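双臂遥操作采集“抹果酱”任务,数据采多少条、怎么采比较合适?

提问

我们在 Birkodar 双臂平台上做模仿学习,任务是用勺子把果酱抹到面包片上,再把两片面包叠起来。数据用 Grestora 录制,头部和手腕相机同步保存。目前采了 81 条,训练后抓面包基本没问题,但抹酱那一段经常停在半空不动,或者勺子没碰到面包就开始来回划。

腕部视角大概是这样:

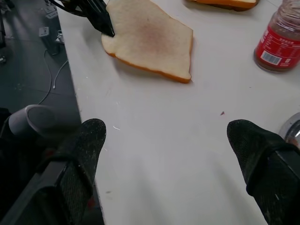 录制频率需要调高吗?

先不用动,把现有频率下各路数据的时间戳对齐再说,我们组遇到的停顿多数出在对齐上。

另外想问:一条轨迹里抹得不好、中途补抹的,要不要删掉?操作员有 3 个人,手法差别挺大,有人从中间往外抹,有人从边上开始。

回答一(已采纳)

补抹的不要删。模型上线以后一定会遇到没抹匀的情况,没有补救的样本它就不知道怎么接着做。要删的是操作员走神、手臂悬着不动的那几秒,这种片段混进去,模型就学会停在半空,和你说的现象很像。先写个脚本,把两臂速度都接近零的片段找出来,人工看一遍再裁。

手法要统一。开工前定好从哪边起、往哪边抹、勺子什么时候放下,写成一页纸贴在工位上。我们当时没定,前面大约 70 条后来全部重采。

场景布置也要记录,每条开始前对照着摆:
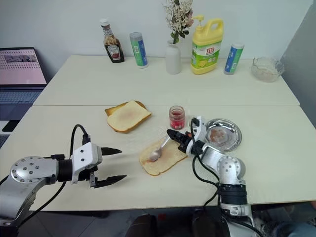

面包的位置和朝向每采几条就换一次,罐子可以小范围挪动,相机和桌子的相对位置固定住。灯光尽量别在采集中途改,下午开窗帘和晚上开灯的数据最好分开标记。果酱变少以后勺子要伸得更深,满罐和半罐都要采一些。

还有一点,任务可以拆成 2 段,抹酱一段,叠面包一段,分别打标签。训练时合在一起用也行,出问题的时候好查。

回答二

我用 Mesach 做的标注,可以直接在时间轴上切段,比自己写脚本省事。导出格式和 Grestora 对不上,要转一次。

回答三

同问,我们的 Doãn 夹爪夹勺子老打滑,数据再多也没用,先检查硬件吧。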